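漫画买了却打不开,折腾记录(已解决一大半) 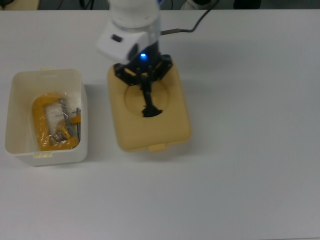

分类:数字漫画 / 书库与同步 / 已购内容丢失

工单号 3502
提交人:Deok-su Choo
提交日期:2025年1月27日
使用的应用:Cluvley 阅读器,平板版和网页版都装了

大家好,客服好,我先把情况讲一遍,可能有点啰嗦,因为我自己试了一晚上,想到哪儿写到哪儿。

我在 Cluvley 上追《Inga》很久了,就是 Fadent 出的那套,从单话追到合集。上周合集第三卷上架,我马上就买了(封面真的好看!),付款成功,邮件收据也到了,结果书库里的第三卷一直是灰的,点进去转圈,转完弹一句“此内容在您的书库中不可用”。可是商店页面又写着“已购买”,想再买一次都不让买。

更怪的是,第一卷和第二卷在网页版好好的,在平板上第二卷却变成了试读版,翻到第 3 页就让我去购买。我明明去年五月就买了啊,还在上面做了一堆书签呢。

我试过的办法,按顺序写:

先是退出登录再登录。没用,而且登录之后下载记录全清空了,《Trustinness》那套老刊扫描版也得重新下,那个文件特别大,我家网又慢,等得我差点睡着。

然后清缓存。设置里有两个清缓存的按钮,一个在“存储”,一个在“阅读”,名字几乎一样,我两个都按了。按完第二卷的封面回来了,内容还是试读。

再然后把应用卸载重装。装完第一次打开居然三卷全亮了!我高兴得不行,结果刷新一下又灰了。这个我觉得很关键,所以录了屏,已经传到附件里。

网页版我换了浏览器,也开了无痕窗口,都一样,第三卷灰的。所以我猜不全是平板的问题。

订单截图、收据邮件也都放在附件里了。账号只有一个,没有换过邮箱。地区嘛,我搬过一次家,付款卡的地址改过,账号里的地区我没动过,这个不知道有没有关系。

—— 客服回复 ——

您好,感谢您提供这么详细的信息。我们查看后,发现您的账号地区与付款地区不一致。《Inga》合集在两个地区分别使用不同的商品编号,第三卷的购买记录挂在了新地区的编号下,而您的书库读取的是旧地区。请您在“账号—地区”里手动更新一次,保存后等同步图标停下来,再打开书库。更新期间请不要在多台设备上同时登录。

—— 提交人回复 ——

改了改了!第三卷亮了!平板和网页都能看,我当场就看了大半本。

不过第二卷的情况是这样的:网页版正常,平板上不再是试读,可书签全没了,一个都不剩。我有点心疼,里面标了好多伏笔,本来打算看第三卷的时候对着翻的。另外《Trustinness》里 1974 年那一期现在显示成了“第 0 期”,排在最前面,点开内容是对的,就是名字和顺序不对。改地区之前它排得好好的。

还有个小建议,那个错误提示能不能写得明白点?“不可用”三个字我看了一晚上,要是写一句“地区不一致”,我自己五分钟就改好了嘛。

—— 客服回复 ——

很高兴第三卷已恢复。书签是按商品编号保存的,旧编号下的书签还在服务器上,需要由我们后台迁移,已经帮您提交。迁移完成前,请先不要在第二卷里新建书签,以免覆盖。期号显示的问题属于元数据错误,已转给内容组处理。提示文字的建议也一并记录了。

—— 提交人回复 ——

书签回来了!大部分都在,位置有几个往后偏了一页,估计是新版多了一张彩页,我自己挪一下就行,这个不用麻烦你们。

期号还是“第 0 期”,不急,能看就行,但工单先别关好吗?等它改好了我来留个言。

顺便给搜到这里的朋友提个醒:卸载重装之前先去看看账号地区,跟付款卡对一下。我那一堆下载全是白下的,现在《Trustinness》还在那儿慢慢爬进度条呢。

当前状态:处理中(等待内容组更新期号信息)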